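木地板日常打理的一些做法

家里的木地板用了几年以后,光泽会慢慢变暗,走得多的地方先显旧。多数情况不用请人翻新,平时扫得勤一点,拖得干一点,就能多用很久。下面写的是我自己家里一直在用的办法,实木和实木复合都适用,强化地板除了打蜡那一段,其他也可以照做。

扫地

木地板最怕沙粒。鞋底带进来的细沙踩在脚下,跟砂纸差不多。门口里外各放一块垫子,外面用硬毛的,里面用吸水的,垫子每周拿出去拍一次。扫地用软毛扫帚或者平板干拖,顺着木板的方向走,缝里的灰比较容易带出来。用吸尘器要换硬地面刷头,带滚刷的那种先把滚刷关掉。

拖地

拖布要拧到不滴水。我用两个桶,一桶放清洁液,一桶清水涮拖布,水浑了就换。清洁液用中性的,一桶水里放5毫升就够,多了反而留一层膜,踩上去发涩,灰也更容易粘。白醋、碱面、漂白粉都不要用在木地板上,漆面时间长了会发乌。蒸汽拖把也不建议用,热气从接缝进去,板边容易翘。

拖完开窗通风,水印没干之前别铺地毯。洒了水或者汤,马上用干布吸,从外往里擦,免得越擦越大。

板缝

板与板之间有细缝是正常的。冬天开暖气,空气干,缝会宽一些,到了雨季又会合上。所以不要在1月份看见缝就急着填,填满了,天一潮木板没地方胀,就要拱起来。等过完一个冬夏,缝还是一样宽,再考虑补。

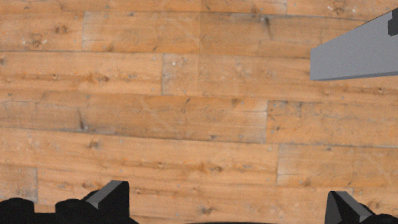 缝里的积灰可以用旧牙刷配吸尘器清理。先用干牙刷沿着缝轻轻刷松,吸尘器的扁嘴跟在后面吸。粘得牢的油灰,用竹签裹一层湿布慢慢刮,不要用刀尖,刀尖会把板边的漆挑起来。短的接头缝比长缝更容易藏东西,多刷两遍。

如果确实要补,选跟地板颜色接近的软性填缝膏,宁可稍深一点,浅了很显眼。先在柜子底下试一小段,干透再看颜色。填的时候用塑料刮片压进去,多余的当时就擦掉,干了以后很难弄。

划痕和磨旧的地方

很浅的划痕,用半个核桃仁来回擦几遍,放一会儿再用软布抛一下,会淡很多。深一点的用修补蜡笔,颜色挑两支相近的混着涂,比单用一支自然。涂完用旧银行卡刮平。

漆面已经磨穿、木头发灰的地方,核桃仁和蜡笔都不管用。面积小可以自己处理:用200目的砂纸顺着木纹轻磨,磨到灰色淡下去,灰尘擦净,再薄薄上一层木蜡油,隔夜再上第二层。我邻居穆肖卡·莱马当初是横着木纹磨的,上油以后一道一道看得清清楚楚,只好重来。面积大的,还是找师傅整间打磨比较省事。复合地板的表层薄,磨之前先弄清楚还剩多厚。

木节有时会裂出小口子,赤脚踩着扎人。用细砂纸把毛刺磨平,滴一点透明的木工胶进去,干了再磨一次就行。节疤颜色深,补过也不容易看出来。

打蜡

漆面完好的地板一年打一次蜡就可以。固体蜡用旧棉袜蘸着抹,每次只抹一小块,抹薄,等发白了再擦亮。一间小卧室用掉的蜡不到200克。厚厚地上一层既滑又招灰,家里有老人的更要注意。以前上过油的地板不要打蜡,补同类的油就好,拿不准就问当初铺地板的人。

家具脚

椅子腿贴毛毡垫,贴之前把腿底擦干净,不然几天就掉。毛毡里会嵌沙子,隔段时间翻过来看看,发硬了就换。带轮子的椅子底下铺一块硬垫。搬柜子不要推,两个人抬,一个人在家就在柜脚下垫一条旧毯子,慢慢拖。

受潮鼓起来的板

先找到水从哪里来,常见的是暖气接头、空调排水管和阳台门槛。水源断了以后,先让它自然干,不要用电吹风对着吹,干得太急会开裂。很多轻微鼓起的板放上几周会自己回去一些,到时候再决定换不换。当初铺地板剩下的几块板别扔,平放在床底下,换板的时候用得上。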